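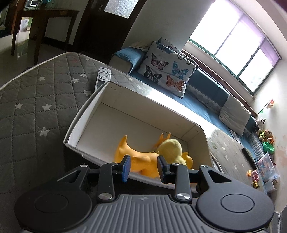 Could there please be more people at the tables this time and fewer on the stage, Chenxi Xia asked me after the last open day, and I've been chewing on that ever since. She had a point! We had two long talks, one short demo and a line out the door for the only hand tool we'd put out. So for the June open day at Sulleo I'm turning it around, and I need people to help me do it.

I'm looking for 7 table hosts and a much bigger bunch of visitors who'd like to have a go themselves. Hosts first. You'd stand at one table for the afternoon, show folks how to hold the gripper, let them pick up a soft toy and set it down in a box, and then talk them through how a robot might learn the same move from somebody's hand. You don't need an engineering background — last time our best host was Pantelis Bakalis, who teaches swimming and had read the handout on the bus. What you do need is patience with a kid who wants a ninth turn, and a voice that carries a little.

Hosts get $500 for the day plus the practice evening, lunch, and parking behind the Jimstead building. Practice starts at 5:30 and runs until everybody can swap a finger pad without looking at the sheet (so, bring a snack).

Now visitors. It's free and you can come by yourself or drag the whole family along. Each turn is short and you can get back in line as often as you like. Plush toys are where everyone starts because they squash, and squashy things are forgiving when you squeeze too hard. After that there's a harder table with a deck of cards and a bag of dried beans, run by Lukian Mykhailiuk, and I still can't do the cards. We can take up to 530 people through the door over the afternoon, so do sign up ahead.

Kids under ten need a grownup standing next to them. Long sleeves get rolled up, dangly bracelets go in your pocket. The tables can be lowered for wheelchairs, just tell us when you sign up so yours is set before you get there.

To host, write a few lines to Haoran Shi at the Sulleo front desk, or call and ask for extension 2953. Tell us which hours you can do, any languages you speak, and whether you're okay with noise. Please don't send a résumé, a paragraph is plenty. Visitors can use the same extension or the sign-up sheet at the desk.

Oh, and if you have old stuffed animals in decent shape, bring them along — we go through a lot of them.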